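Recording demonstrations for a container-handling policy

Posted 9 March 2024

This page covers how we collect examples at Vallside for the Lillgate model. It assumes the arm is already calibrated and that you can drive it with the Gokotum controller.

1. Set up the station
Put two white containers on the blue structure. Vary their spacing between recordings, but keep both within reach. Check that the plastic film on the forearm is clear of the fingers.

2. Bring the hand to the start pose
Approach from underneath with the knuckles slightly bent. Stop with the fingertips just below the blue surface and hold still for 2 seconds before you start the recording. The wrist view should show the fingertips and the containers together.

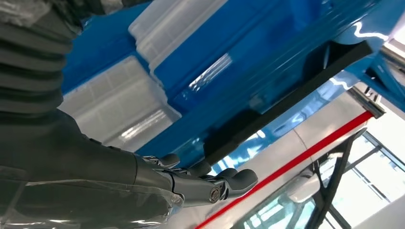
3. Record the episode
Move at a steady pace. If you miss a grasp, back off and try again in the same episode. Discard the episode only if the hand strikes the structure or the wrist camera drops out.

4. Label it
Open the episode in Fakir and mark it as success, recovery or failure. Add the start and end of each grasp. Leave the note field blank unless something odd happened.

5. Change the conditions
After every 4 episodes, move the containers. Record in both morning and afternoon light, as glossy paint looks very different to the camera once the sun comes round.

How many episodes?
We trained a first version on 200. It coped with one container but often chose the wrong one when there were two. With 300 the choice was more reliable. Keep a separate set for testing and do not train on it.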